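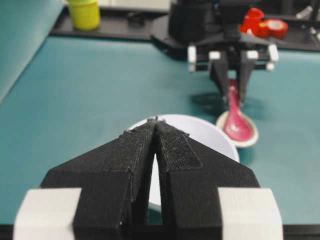
白碗、小碟和勺子,桌面是蓝绿色

主题:勺子配小碟,还是直接搁碗里?
版块:厨房与餐桌 > 餐具收纳

Rasa Lūse(楼主)
发表于 2021年7月21日

家里早饭基本是粥或者酸奶,每人一个白碗,一把塑料勺。以前勺子直接放在碗里端上桌,吃完也扔在碗里。最近改成碗旁边加一个小圆碟,勺子平时躺在碟子里,吃的时候再拿。

改的原因是桌子。桌面是蓝绿色的,粥汤滴上去干了以后一圈白印,颜色浅的桌子看不出来,我们家这个很明显。用了小碟以后滴汤少了很多,擦桌子的次数也少了。

但是我先生觉得多洗一个碟子不划算。我们四口人,一顿饭多四个碟子,一天下来水池里总有一摞。他的意见是买那种碗边有缺口的碗,勺子卡在缺口里。我去Skeltden店里看过,缺口碗叠不起来,柜子放不下。

想问问大家:
一、你们家勺子放哪儿?
二、小碟子多大合适?我现在用的米白边的这种,勺头放得进去,勺柄伸在外面,拿的时候偶尔会带翻。
三、塑料勺用久了会不会吃色?我们煮咖喱和南瓜比较多。

2楼 Indrek Jõgi

勺子放碗里。一直这么放,没觉得有什么问题。

滴汤是盛太满了,碗盛到七分,勺子放进去也不会溢。桌上那圈白印用湿布擦一遍,再用干布擦一遍就没有了,只用湿布擦会留水痕,深一点的颜色都这样。

第三个问题,会吃色。咖喱最厉害,白色勺子一次就黄。你用红色系的,黄一点也看不出来,不用管。

3楼 Gintarė Pētersons

我站小碟。家里有小孩的都应该站小碟。勺子插在碗里,小孩一伸手就碰到柄,整个碗翻过来。勺子单独放一边,碗翻的次数明显少。

碟子的尺寸,我用直径120毫米的,Belkadi那种平底带一点边的。再小就像楼主说的,柄一重就翘。再大又占桌子。平底这一点比较要紧,底下有圈足的小碟子容易晃。

一天多洗几个碟子,其实冲一下就行,上面只有一点汤。

4楼 Rasa Lūse(楼主)

回2楼:七分满我试过,孩子会自己再去添,一添就满。

回3楼:谢谢,我回去量了一下,我的比120小一点,难怪会翻。平底的我找找看。

再补充一下桌子的情况。有人私信问桌面是什么材料,我也说不准,搬进来的时候就在了,摸着是光滑的,颜色介于蓝和绿之间。我比较在意的是光线。早上窗户的光从侧面过来,颜色会发灰发白,傍晚开了灯又变深,同一块颜色看着像两种。
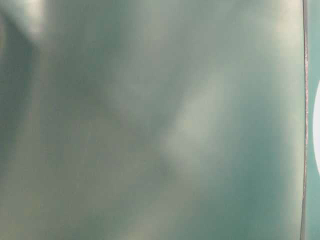
所以挑碗碟的时候我很犹豫。店里灯光下觉得配的颜色,拿回家放一早上就不对了。白碗是最保险的,什么光下都还是白碗。彩色的我买过一只橙色碗,早上看还行,晚上在灯下显得很脏,后来拿去装蒜头了。

勺子反而可以鲜艳一点,面积小,颜色变一变也不碍事。红色的放在白碗里最好找,孩子一眼就能看见。之前用过透明的,放在碗里根本看不见,有一次连着剩粥一起倒掉了一把。

5楼 Arūnas Bite

透明勺子同感,我家也丢过。

颜色的问题我的办法是向店家借样品。Bandetti可以借,押金退。借一只碗回来,早中晚各看一次,再决定买不买整套。我当时差一点买了一套淡绿的,借回来放桌上一看,和桌子混成一片,碗边都分不清,吃饭的时候手会碰到。

浅色碗配深色桌,深色碗配浅色桌,别配同一个色系。这个比好不好看重要。

6楼 Indrek Jõgi

看不清碗边手会碰到,这个说法有点夸张了吧。

7楼 Arūnas Bite

不夸张,我母亲眼睛不好,同色的碗她真的会碰。换了白碗以后没再出过事。你家没有老人,体会不到。

8楼 Indrek Jõgi

行,老人的情况我没考虑到,这条我收回。

但小碟我还是不赞成。柜子就那么大,每多一样东西就要多占一层。我家碗柜一层宽600毫米,放两摞碗一摞盘子刚好,再塞一摞小碟就要往里外叠着放,拿里面的要先搬外面的。

9楼 Gintarė Pētersons

600的柜子放小碟完全没问题。小碟直接叠在碗里,一只碗里放一个,碗摞起来的高度只多一点点。我家6只碗就是这么放的,拿的时候碗碟一起拿出来,正好一人一套,不用另外数。

前提是碟子比碗口小。

10楼 Rasa Lūse(楼主)

碟子放碗里这个办法好,我刚去试了,能放,就是摞到第四只有点歪。可能是我的碟子边比较厚。

另外说说勺子怎么收。我现在是勺子洗完头朝上插在沥水筒里,干了以后也不收进抽屉,开饭直接拿。以前是头朝下插,水全积在勺头那里,筒底一直是湿的,夏天会有味道。改成头朝上以后手只碰柄,我觉得也干净一些。拿的时候我习惯捏柄的下端,放进碗里手指不会沾到碗沿。
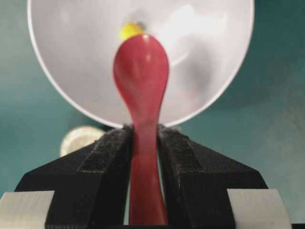

Darius Ramanauskas:
头朝上我不同意。头朝上是积灰的,厨房里有油烟,勺头又是入口的那一头,放一天就有一层。要么盖布,要么收进抽屉。我家是洗完平摊在布上,干了就进抽屉,勺头都朝同一个方向,拉开抽屉拿柄。手一样碰不到勺头。

12楼 Gintarė Pētersons

平摊太占地方了,尤其是水池边上只有一小块台面的。我也是头朝上,但是筒子放在离灶台远的那一侧,油烟基本过不去。一天三顿都在用,等不到积灰。

要是备用的、几天才用一次的勺子,那确实应该进抽屉。

13楼 Darius Ramanauskas

每天用的可以,我说的主要是备用的。我买的那套Sustosex是16把装,平时用到的就四五把,剩下的插在外面一个月,摸上去是黏的。后来全部收了。

顺便回答楼主第三个问题。吃色跟温度有关系,热咖喱放在勺子里泡着最容易染。吃完马上冲,不要让勺子在碗里过夜。染上了可以拿小苏打调一点水抹上去,放半小时再洗,能淡一些,洗不回原来的样子。不要用钢丝球,表面刮花了下次更容易吃色。

14楼 Rasa Lūse(楼主)

勺子在碗里过夜,说的就是我们家……晚上吃完经常泡着,第二天早上洗。以后改。

小苏打我家有,周末试一下那把放过咖喱的。

15楼 Indrek Jõgi

提个折中的办法。不要一人一个碟子,桌子中间放一个长一点的浅盘,所有人的勺子都放那儿,吃的时候各拿各的,中途要放就放回自己那一头。洗只洗一个,柜子里也只多一个。

16楼 Gintarė Pētersons

中途放回公共的盘子我接受不了,勺子挨在一起,一个感冒全家感冒。开饭前放中间可以,吃上以后还是要各放各的。

17楼 Indrek Jõgi

一家人一起吃饭,菜都是一个锅里的,差这一个盘子?

18楼 Gintarė Pētersons

我们家菜也是用公勺的。各家习惯不一样,不争了。

19楼 Arūnas Bite

长盘还有个问题,孩子手短,够不到中间,会站起来拿,一站起来袖子就进碗里了。我家试过一个星期,放弃了。现在是大人的勺子放碗里,孩子和我母亲的配小碟,一顿饭只多洗两个。

20楼 Rasa Lūse(楼主)

楼上这个分法我先生应该能同意,大人放碗里,两个孩子用小碟。水池里少一半碟子,他就没话说了。

我先去买两个平底的小碟,大一号的。旧的那几个边太厚,叠在碗里也歪,留着放茶包。十月份孩子过生日要来不少人,到时候桌上怎么摆再来请教。

21楼 Darius Ramanauskas

买之前带一把勺子去店里,放在碟子上按一下柄的末端,翘起来的就不要买。

22楼 Rasa Lūse(楼主)

好,我带上。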